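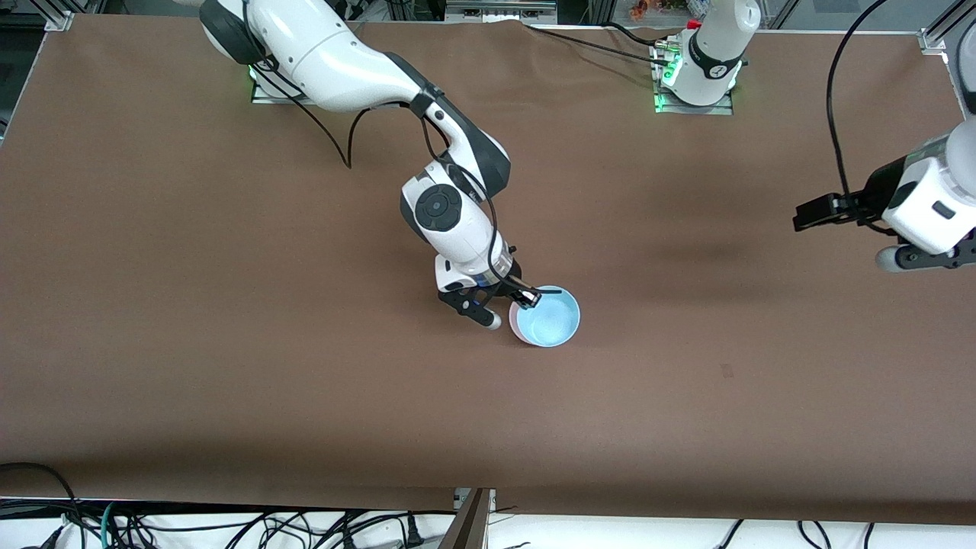
*Fig. 4-1. Cup upright on the tabletop. Outer wall pale pinkish-white, interior light blue.*

## 4. Cup: first use, filling, cleaning and storage

This section applies to the Nishad 400 ml cup supplied with the Jidness tableware set. The bowls and plates are covered in Section 5. The lid is sold separately and has its own leaflet.

### 4.1 Names of parts

The following terms are used throughout the section.

- **Rim** – the thin edge around the opening.
- **Outer wall** – the pale outside surface.
- **Inner wall** – the light blue inside surface.
- **Inner bottom** – the floor of the cup as seen through the opening.
- **Base** – the closed, narrower end on which the cup stands.

### 4.2 Before first use

1. Remove the cup from its sleeve. Keep the sleeve if the cup will be stored for long periods.
2. Peel off the batch label on the base. If adhesive remains, rub it with a drop of cooking oil on a cloth, then wash the area with dish soap.
3. Run a fingertip once around the rim. It should feel even all the way.
4. Hold the cup toward a window or lamp and look at the inner bottom.
5. Wash the cup as described in 4.4 and let it dry completely.

**Note:** Faint circular ridges on the inner bottom are part of the cup and do not need to be sanded or scrubbed away. A crack is different: it normally runs in a straight or branching line and can be felt with a fingernail.

**Caution:** Do not use a cup with a chipped rim or a cracked base. Set it aside and see 4.7.

### 4.3 Placing and filling

The cup is narrower at the base than at the opening. A full cup is therefore easier to tip than a straight-sided one of the same height (140 mm), and the surface under it matters.

1. Wipe the tabletop where the cup will stand. Crumbs under the base will make the cup rock.
2. Set the cup upright with the whole base in contact with the table. Keep it at least one hand's width from the table edge.
3. Check that no cord or cable crosses the place where the cup will be picked up and put down.
4. Pour toward the inner wall. Pouring straight onto the inner bottom causes splashing.
5. Stop two fingers below the rim. The stated capacity of 400 ml is measured to the brim and is not a serving size.
6. Lift the cup by the outer wall. When the cup is empty it may also be lifted by the rim.

**Caution:** Do not lift a filled cup by the rim alone. The wall can flex and the contents may spill.

**Caution:** Boiling liquid must not be poured into the cup. Let the liquid stand in the kettle or pan for several minutes first. The cup has no handle and the outer wall gets warm.

**Note:** The light interior makes tea and milk levels easy to see. Plain water is harder to judge – tilt the cup slightly while pouring if the level is not clear.

### 4.4 Washing by hand

1. Empty the cup and rinse it within the hour if it has held milk, juice or coffee.
2. Fill the sink or basin with warm water and add dish soap.
3. Wash the rim first, inside and out, with a soft sponge.
4. Wash the inner wall from the rim downward.
5. Lay the cup on its side, facing you, and check the inner bottom. Residue collects in the ridges, and dark drinks show up there before they show on the walls.
6. Work a soft bottle brush in small circles over the inner bottom until the ridges are clean.
7. Rinse under running water. Turn the cup while rinsing so that soap does not stay at the bottom.
8. Dry as described in 4.5.
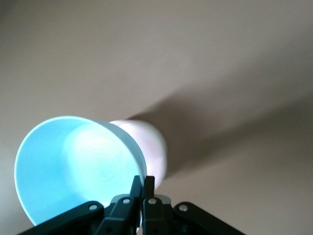
*Fig. 4-2. Plastic cup on its side, opening toward the lower left. The ridges on the inner bottom can be seen through the opening.*

Do not use steel wool, scouring powder or the rough side of a kitchen sponge. Scratches on the inner wall hold stains and cannot be polished out.

For tea or coffee stains, put one teaspoon of baking soda into the cup, fill with warm water and leave for 30 minutes. Repeat once if necessary. Some yellowing of the outer wall is normal after long use and does not affect the cup.

### 4.5 Drying

1. Shake off excess water over the sink.
2. Place the cup upside down on a rack, with space under the rim for air.
3. Leave until the inner bottom is dry to the touch. Wipe the base with a towel if water has pooled there.

**Note:** A cup dried upside down on a flat surface may trap moisture and pick up a smell. If this happens, repeat the baking soda treatment and dry on a rack.

### 4.6 Storage

- Store upright or upside down. Cups stored on their sides can roll off an open shelf.
- Stack no more than four cups. If two cups stick together, run warm water over the outer one and turn the inner one gently. Do not pry at the rim with a knife.
- Keep away from stove tops, oven vents and direct sun. The Drallance shelf insert (order no. 39) fits cabinets next to a stove only if the heat shield is installed.

### 4.7 Damage and replacement

| Finding | What to do |
|---|---|
| Rim chipped or sharp | Stop using. Replace. |
| Crack in wall or base | Stop using. Replace. |
| Cup rocks on a level table | Check the base for label adhesive. Replace if the base is bent. |
| Stain remains after two treatments | May be used. |
| Persistent smell | Air for two days with the opening up, then wash again. |

Replacement cups are ordered singly from the Kukbridge parts counter. Quote the set name and cup size. Cups bought before July came with a paper insert that gave the wrong stacking limit; the limit in 4.6 replaces it.

Section revised by Kusum Negi, Nov 23, 2019.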